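Jacobus Kruger recorded most of the new Bonlow album in the back room of his house in Mistov, with a borrowed piano and three microphones. He started in August and finished before the heating had to go on.

"The piano was a little flat, so I tuned everything else down to it," he said. "Johannes hated that. He plays clarinet and he can't just turn a peg."

Johannes Coetzee has been in the band since their first single, "Prumska," which sold 300 copies. He said he got used to the tuning by the second week. "I bought a longer barrel for the clarinet and stopped complaining." 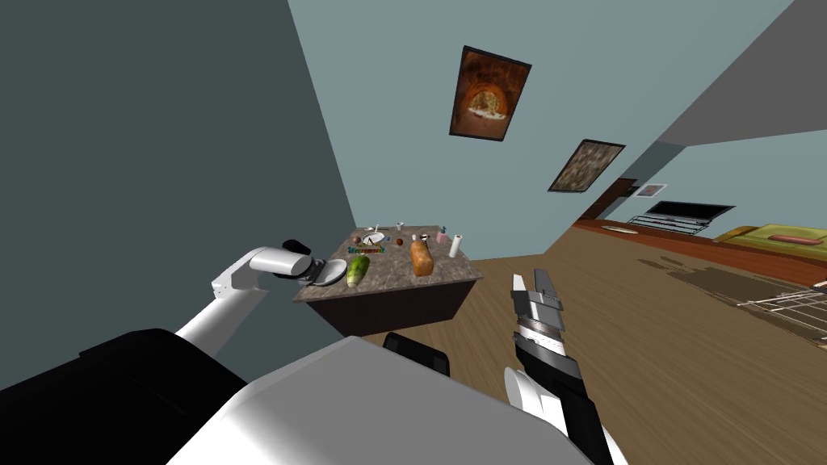

A white disc held at the corner of a kitchen island, in a computer-rendered scene.

The record has more waltzes than the last one and hardly any drums. Kruger wrote the words late, usually after 11 p.m., and threw out a whole side of songs about the sea.

"They all had the same chorus," Coetzee said.

Bodin, the label, is pressing 1000 copies on vinyl. Kruger would like to tour but has not booked anything outside Mistov. He wants to bring a real piano, and most of the rooms they play have stairs.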